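Stuck on the ferry level in Rorcombe, need someone to tell me it ends

Posted in: Platformers > Handheld

Varma_lad

I bought Rorcombe in July on the strength of the words "gentle" and "charming" on the store page. The first three worlds were both. Then I got to the ferry level in world 4, the one with the swinging lanterns and the eels, and I have been there ever since.

I can clear the deck section without a scratch. I can clear the rope section maybe one go in three. What I can't do is the bit after the bell, where the boat tips and you have to jump lantern to lantern while the water comes up. I land on the second lantern, it swings the wrong way, and I'm eel food. The game's death counter says 111 for this level alone, and it plays a small flute tune every time, in case I'd missed it.

Things I have tried: the double-jump boots, no boots, turning the music off, handing it to my nephew (he died too, but faster). I'm on Normal. I'd like to avoid dropping to Easy because I've heard it takes away the gold leaf at the end, and I am exactly that petty.

Is there a trick to the lanterns or do I just have slow thumbs?

3 replies, sorted by most helpful

Octavio Taipe

You probably have slow thumbs, but so do I, and I got through it on Friday.

The lanterns aren't random. They all start swinging when the bell rings, and each one takes the same time to go over and back. Most people run straight off the bell and reach the second lantern while it's heading away from them. Don't. Stand on the crate next to the bell and let the first lantern come toward you twice. Jump on the second pass. From there you should meet every other lantern on its way in, and you can hop as soon as you land.

It feels much too slow and the water will be up to your ankles by the third one. Keep going anyway. The water stops rising for a moment when you touch the fourth lantern, so you get a breather there, and you can even stand still and swear a bit.

Take the boots off. The double jump makes you hang in the air just long enough to miss the timing, and I lost an entire evening to mine before I noticed. If you still want a safety net, the shop in Turnbridge (the town in the game, before the world 4 gate) sells a cork vest for 10 coins. It saves you from one dunking per try and does not cost you the leaf.

On the leaf: you lose it on Easy only if you switch in the middle of a level. Start the level on Easy from the map and you keep it. The game mentions this once, on a loading screen, for as long as it takes to blink.

Stamitz

just get good lol. the eels are the easy part, wait til you meet the heron

Segundo Echeverri

Seconding the cork vest. I'm less sure about waiting for two passes. I go on the first, but I walk to the edge of the crate instead of running, and that seems to come out the same. Try both and see which one annoys you less.

Also check your stick. Mine had started drifting left and I spent a week blaming the lanterns for it. There's a test screen under Settings, then Controls, and if the dot won't sit in the middle with your hands off it, there's your trouble. You can set a wider dead zone on the same page. I put mine up two notches and the rope section got a lot kinder as well.

The heron is fine, by the way. Stay low and ignore Stamitz.

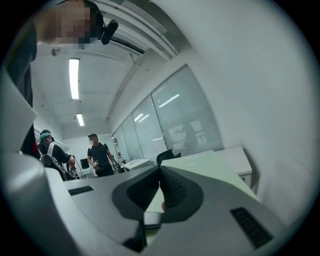 More in Platformers > Handheld

Does the heron ever stop following you?
Best order for the Turnbridge side jobs
Gold leaf missing from my map after an update
Games like Rorcombe but with fewer eels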